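**Unit 9: Chores and Small Parts: Are Machines Ready?**
Course handout, Automation in Everyday Work
Revised 26 August 2024

Students should read this handout before the tutorial. It replaces the older notes on sorting and packing, which dealt only with conveyor work. The reading on suction tools remains in force and will be examined in December.

## 9.1 What is meant by "ready"

A machine is ready for a chore when it can be left with that chore. A single good run shown to visitors does not meet this test. In this course a task is treated as ready when three conditions hold:

1. The machine finishes the task with objects it has not handled before.
2. The machine notices its own failures and either recovers or stops safely.
3. The cost of supervision is lower than the cost of doing the task by hand.

Many shop-floor tasks met all three conditions years ago. Welding, pallet stacking and the loading of identical parts are the usual cases. The objects are known, the lighting is fixed, and the floor is arranged to suit the machine. Very few household chores meet even the first condition. Washing machines and dishwashers are sometimes offered as a counterexample, but in both cases a person still does the handling at each end.

## 9.2 Small wrapped goods

Sorting snacks and candy is a useful study task. The items are light, cheap and safe to drop, and they differ widely in shape and surface. A wrapped candy must be held by a small area. A flat packet offers more area, but it can bend or turn between the fingers, and its contents can be crushed. Glossy film also reflects light, which makes the edge of an item harder for a camera to find.

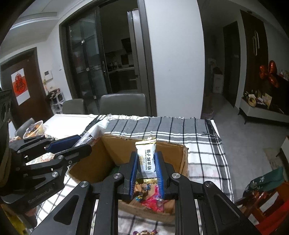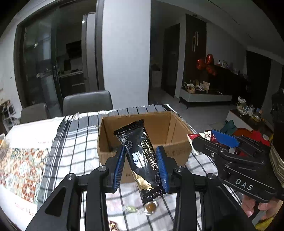
### Grasping and Placing

In both pictures a two-finger gripper with ribbed blue pads holds one item upright near an open cardboard box. The first item is a coconut candy and the second is a packet of multigrain cheese crackers. Students should compare the area of contact available in each case and note that the cracker packet leans to the left.

The grasp is only one part of the task. The full sequence should be written out before any judgment is made about readiness:

- choose one item from among several
- approach it without moving its neighbors
- close with enough force to hold and not enough to crush
- carry the item clear of the box edge
- release it in the intended place
- confirm that it has been released

The last step is the one most often left out of student reports. Thin film can cling to a finger pad, and a machine that does not check will carry the same item back and count it as placed.

## 9.3 Case: the Skaltberg packing trial

The Skaltberg trial, discussed in the lecture, compared a two-arm cell with a hand packer filling mixed gift boxes. The cell was supplied by Vurkero. Each run consisted of 200 items drawn from 16 product types. In the run set for study, the cell placed every item except 49. Of those 49 failures, it reported only 3 to the operator. The remainder were found when the boxes were opened for inspection.

The first figure usually receives the most attention in discussion. The second bears more directly on readiness, for it determines whether a person must stay beside the machine. A cell that fails often but says so may be usable in a small shop. A cell that fails silently requires every box to be opened again.

Mthembu, the second site, ran the same cell with one product type per box and had far less trouble. The notes from that site do not give a full count and should not be cited as a measured result.

## 9.4 From the shop floor to the home

A home adds difficulties that a packing cell does not have. Furniture is moved, cloths shift on tables, and people reach into the work area. There is also no agreed list of products. The Sturkov checklist, supplied with the laboratory manual, asks the assessor to record each of these separately and to avoid a single overall score.

## 9.5 Tutorial preparation

Each student should select one chore performed at home and write out its full sequence in the manner of Section 9.2. Mark the steps at which a failure could pass without notice. Work is limited to two pages. Drawings may be attached and do not count toward the limit.

Completed work is to be handed in at the start of the tutorial.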